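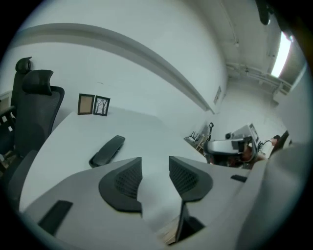

首页 > 使用手册 > 家用设备 > 安装与首次设置

Susside 除湿机用户手册
第三章 安装与首次运行
文:Ileana Onu　12月28日

恭喜您翻到了第三章。据我们的客服记录,多数来电者停在封面。

3.1 选位置

1. 把机器放在平整、坚硬的地面上。地毯不算坚硬,厚地毯尤其不算。
2. 背面与墙之间留出一个手掌的距离。进风口在背面,贴墙放它照样会响,只是不怎么除湿。
3. 关好门窗。开着窗除湿,等于替整条街除湿,电费由您一家承担。
4. 机器搬进屋后直立静置 4 小时再通电。运输途中躺倒过的,请静置过夜。

注意:不要把机器放进衣柜。我们知道衣柜最潮。还是不要。

3.2 安装水箱与浮子

1. 双手拉住水箱两侧,平直抽出。
2. 撕掉浮子上的蓝色胶带。胶带不撕,浮子不动,水满了机器也不知道。
3. 检查浮子能否上下活动。卡住时用手指轻拨,别用螺丝刀。
4. 把水箱推回原位,听到“咔”一声为止。没有声音就是没有装好,再推一次,力气可以大一点,脾气不必。

3.3 连接排水软管(可选)

不想每天倒水的用户可以接软管。随机附带的软管由 Toder 提供,长度 116 厘米。您家的地漏多半在 117 厘米处,加长管请向经销商 Ardeleanu 购买。

1. 拧下机身背面的圆盖,收好。它以后会失踪,请尽量推迟那一天。
2. 将软管套上接口,推到底,拧紧卡箍。
3. 让软管一路向下走。中间不得抬高、打圈或从门槛上翻过去。水不会爬坡。
4. 开机半小时后回来看一眼接口有没有渗水。

警告:软管末端不要插入装满水的桶里。
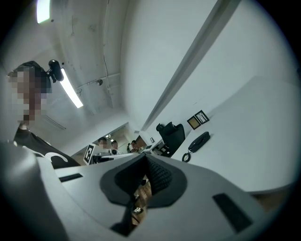
图 3-2　室内,木地板

3.4 首次设置

1. 插上电源,直接插墙上的插座。请不要使用插线板,更不要使用插在插线板上的插线板。
2. 按住电源键直到屏幕亮起。首次开机,屏幕会显示 Komura 控制板的自检代码,等它自己走完。此时连按各键并不会加快进度,但会把语言改成您不认识的那一种。
3. 如果语言已经改了,同时按住“模式”和“定时”,松手后重选。
4. 设定目标湿度。一般居室选百分之五十五即可。选最低档的用户通常希望见效快,结果是嘴唇先见效。
5. 选择风速。“静音”档比“强力”档安静,这是我们能作出的全部承诺。

说明:头几天水箱满得很快,属正常现象。墙壁、被褥和书都在往外吐水,吐完就慢了。

3.5 滤网

1. 每运行 200 小时,滤网灯会亮。
2. 抽出滤网,清水冲洗,阴干后装回。不要用吹风机,滤网框会变形,变形之后再也插不进去,备件价目表在附录。
3. 长按“滤网”键熄灯。只熄灯不洗网也能做到,机器分辨不出来,您的鼻子到了五月份会分辨出来。

3.6 常见代码

E1:水箱满,或未装到位。先倒水,再推。
E2:室温过低,机器正在化霜。请等待。
E4:浮子异常。请回到 3.2 第 2 步,看看那条胶带。
E7:请联系售后。E7 的含义我们也在了解。

上一章 | 目录 | 下一章:清洁与收纳 | 下载 | 联系我们

读者留言

Paraschiva Matei:E4,胶带。用了两个星期才发现,谢谢手册没有笑得太大声。

阴面一楼:请问软管能不能从窗户伸出去?窗台比接口高一截。

Ileana Onu 回复 阴面一楼:见 3.3 第 3 步。只能用水箱,或者把机器垫高,垫的东西要稳。

潮人:附录里滤网的编号是 1,842,经销商说没有逗号就查不到,有逗号也查不到。到底怎么写?

晾不干:放衣柜里试了。别放。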